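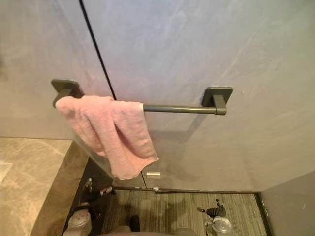
Justcombe Opens Bathroom Showroom in Former Rathjen Tile Warehouse

29/03/2025

Justcombe, the bathroom fittings and renovation company, has opened a showroom in the former Rathjen tile warehouse. It is the company's first location where customers can see complete bathrooms set up at full size. Until now, Justcombe has sold through contractors and a small sample counter at its office.

The showroom covers 828 square feet on the ground floor of the building. It has fitted bathroom displays, a wall of tile and stone samples, and a table where customers can sit down with floor plans.

Matix, the company's line of dark gray fittings, goes on sale at the same time. The line includes towel bars, robe hooks, paper holders and shelf brackets. The towel bars have a slender rod and square-backed brackets and can be mounted on a glass shower panel or on a wall. One of the displays has the bar on clear glass in front of a pale gray, marble-look wall, with a pink terry-cloth towel over it.

"People ask us where the towel is supposed to go in a small bathroom," said Smaranda Toma, managing director of Justcombe. "The shower glass is a good place for it. You can reach it when you turn the water off, and it leaves the wall open for a cabinet or a mirror."

Glass mounting has to be planned before the panel is ordered. Holes are drilled at the factory, before the glass is tempered, and cannot be added later. Customers who already have a shower panel without holes can choose the wall version of the same bar. Both versions come in the same lengths and use the same rod, so a bathroom with one of each will match.

Towels and bath mats in the displays are from Pomus, a textile company that has worked with Justcombe on hotel projects. The Pomus terry range, including the light pink shown with the Matix bar, can be ordered at the showroom desk. Orders are shipped to the customer's home.

Stone and stone-look surfaces take up much of the sample wall. Customers may borrow up to four samples at a time and keep them for a week. Bogdan Furtună, who manages the showroom, recommends looking at them at home in the morning and again in the evening with the lights on.

"Gray and beige can work well in one room, but it depends on the light you have," Furtună said. "Take the gray home, take the beige home, and put them on the floor next to your tub. We would much prefer that you change your mind at that stage."

The showroom also offers a planning appointment. Each appointment lasts 30 minutes and is free of charge. Customers should bring the length and width of the room, the ceiling height, and the position of the door, window and drains. Phone pictures are helpful but a sketch with measurements is enough. A written quote follows by email, with fittings, glass, surfaces and labor listed separately.

Justcombe has kept the loading dock at the rear of the building for contractor pickup. Contractors with an existing account can keep using it and will see no change in pricing. The sample counter at the office will stay open until July, when its stock will be moved to the showroom.

More than 1,000 fittings and spare parts are kept in stock on site, including replacement brackets, seals and glass clips for earlier Justcombe showers. Customers looking for a part should bring the old one with them if possible.

A second group of displays, with walk-in tubs and grab bars, is being built at the back of the showroom and will open in July.

About Justcombe

Justcombe supplies and installs showers, fittings and bathroom surfaces for homes and small hotels. Matix is its own line of metal bathroom fittings.

Press contact: Smaranda Toma, Justcombe. Product samples for review are available on request.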